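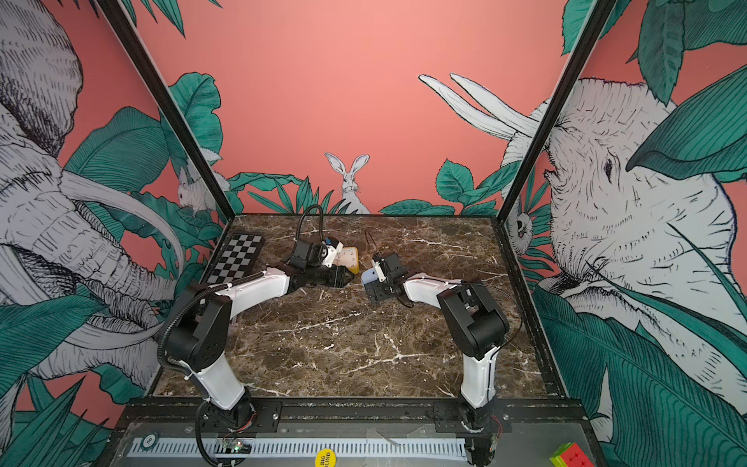 Nadège Arnaud writes that the Sarneo cleaner took a ring of red wine off her dark marble counter in January without dulling the polish, and that she has kept a bottle under the sink ever since.

Sarneo Stone Care Set
Manufactured by Trulau

The Sarneo set is intended for the routine care of polished marble, limestone and travertine indoors. It consists of a pH-neutral cleaner, a penetrating sealer and 2 cotton cloths. The set is supplied for household use and for small commercial premises such as cafés and reception areas.

Directions for use
Remove crumbs and dust with a dry cloth. Dilute 20 ml of cleaner in 4 liters of lukewarm water, wipe the surface and dry it at once. Vinegar, lemon juice and scouring powders must not be used on marble at any time.

The sealer is applied to clean, fully dry stone. Spread a thin coat, leave it for roughly 20 minutes and buff away any residue. Customers are advised to test a hidden area first.
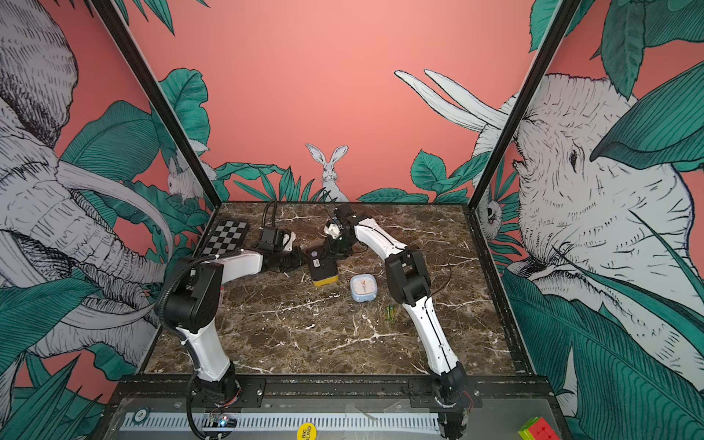 A second coat may be needed on honed stone, which absorbs more than a polished finish. Sealed surfaces remain sensitive to acids, and spills of wine, coffee or fruit juice should be blotted promptly.

Storage
Keep both bottles upright, closed and protected from frost.

Ordering
Reference 242. Trade orders are handled by Odette Hoarau at the Prokbridge office. Safety data sheets are available on request.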